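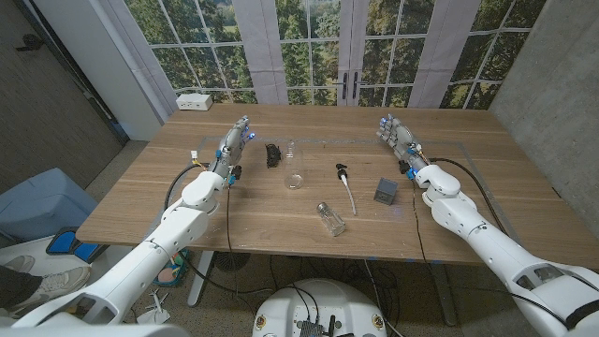
Bench Room Walk-Round, Cindora, Room 274
Weekly sheet, filled in Sunday morning, with my comments under each line

Same rules as always. OK means OK, FIX means somebody needs to do something before the next sheet, WATCH means I'm not fussed yet but I'd like to be able to say I told you so. I've put in more comments than usual as a few of you asked what I look for, so blame yourselves for the length!

SECTION A: THE TABLE

A1. Table stands level, no rock
OK. I lean on each corner with my full weight and listen. There was a bit of a knock at one corner last month and I tightened the bolts underneath. Quiet as anything now.

A2. Top clean, no splinters or raised grain
OK. It's a nice bit of timber colour, this table, and I'd like it to stay that way. I ran a dry cloth along the grain and then my palm (slowly, I've learned). Please don't use the kitchen spray on it. The bottle says "all surfaces" and I don't believe it.

A3. Tape outline stuck down on all sides
WATCH. The tape marks where the small things go, so if it lifts, everything starts to wander. I found one corner I could get a fingernail under and pressed it flat again. If you need to replace a side, pull the whole strip off and lay a new one. Patches on patches make a ridge, and the cube catches on it when you slide it across.

A4. Legs and underside
OK. I got down on the floor for this with a torch. One leg had a scuff at shoe height, nothing structural. Bolts all finger-tight and then a quarter turn.

SECTION B: POWER AND CABLES

B1. Outlet box at the back of the table, casing whole, sockets clean
OK. White box, no cracks, no browning near the holes. I had a sniff of it too, which sounds daft, but a warm plastic smell is the thing you want to catch early. Keep liquids at the front of the table, please, well away from it.

B2. Cables free to move, not pinched or pulled tight
OK, with a grumble. The black ones over the tabletop are fine so long as they keep a loose curve. What I don't like is a cable hanging off the edge at knee height where a chair can hook it. I've moved the spare chair to the other wall. Leave it there!

B3. Tag dates on plugs
FIX. Two tags have rubbed so badly I can't read them. I've asked the Wirkau office to send someone with the tester, and I'll chase them again if I haven't heard by the time I do the next sheet.

SECTION C: FLOOR

C1. Mat flat, no curled edges
WATCH. Everyone loves the mat and so do I, but it's still a mat and it will still trip you. I walked all four sides, shuffling like my nan. One edge had a small lift near the door end. I've turned it under and weighed it down with catalogues overnight before, and that usually does the job.

C2. Mat doesn't slide
OK. I gave it a shove with my foot, no movement.

C3. Mat surface clean
OK after a vacuum. Crumbs show up dreadfully on the white bits of the print.
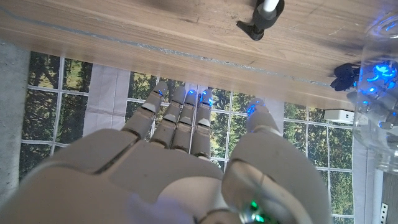 The window-print mat on the floor, with the trees showing through the panes.

C4. Floor between mat and door clear
FIX, then fixed on the spot. There was a delivery carton from Dornero right where you'd put your foot coming in with your arms full. It's on the shelf now. If it's yours, it's the second shelf, left side.

SECTION D: SMALL THINGS KEPT ON THE TABLE

This is the part people skip, and it's the part where we have had the most bother.

D1. Glass pieces free of chips
OK. I check rims by eye first under the lamp, then with a cotton bud run round the edge. If the cotton snags, it goes in the glass bin, no arguments. I don't use a bare finger any more.

D2. Salt shaker, cap on firmly
OK. The metal cap screws down well, and I gave it a twist anyway. It does spend a lot of its life lying on its side, and a shaker on its side will roll if you bump the table, so keep it well in from the front edge. It's glass, and that floor is hard anywhere the mat isn't.

D3. Clear bottles, no splits or sharp bits
OK. Hold it up to the window, turn it once all the way round, and look for a white line that doesn't move with the light. A shiny streak that slides as you turn it is only the reflection. I threw out a perfectly good bottle in May before I worked that out.

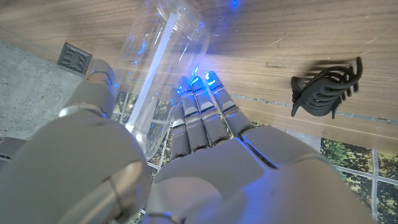
While you've got it in your hand, feel round the neck as well. The body can look lovely and the neck can have a burr on it from the cap being forced. Anything with a burr goes to recycling and gets written on the back of the sheet, so whoever does the ordering knows.

D4. Pump top and tube together, tube not cracked
OK. The long tube is the weak part. Bend it gently and look for a pale crease. Please don't leave it poking over the front edge of the table, it's exactly the right length to catch a sleeve.

D5. Little cube, surface sound
OK. Fluff gets into the texture. An old soft toothbrush sorts it out in a minute, and there's one in the drawer with "CUBE" written on the handle, for reasons you can guess.

D6. Small bottle, cap closed
OK. Tip it over the sink to test, never over the table.

D7. Clear cup, no cracks at the rim
OK. When something's being put in or near the cup, keep the spare bits out of the way on the other side of the tape.

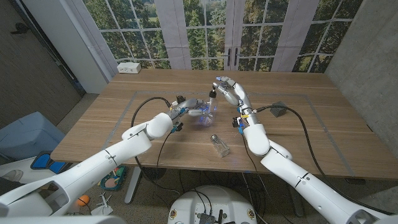 Cups also get washed at the end of the day and dried upside down on the rack, then back in the cupboard. I found one on the windowsill with a teabag in it. That is how we end up with brown rings and a grumpy sheet.

SECTION E: ROOM

E1. First aid box stocked
FIX. Down to the last 2 plasters, and they're the silly round ones. I've put a new pack on the list, along with tweezers.

E2. Dustpan and glass bin by the door
OK. Bin is under half full. It goes out at three-quarters.

E3. Lights
OK. One tube takes a while to wake up in the morning but gets there.

E4. Door closes and latches by itself
WATCH. It closes, then thinks about it, then latches. I'll bring the oil.

Open items going to next week: B3, E1.
Watching: A3, C1, E4.

Next walk-round starts at 8 in the morning, before anyone gets going. If you spot something in the meantime, write it on the back of this sheet with the line number, and pop the sheet back on its hook by the door.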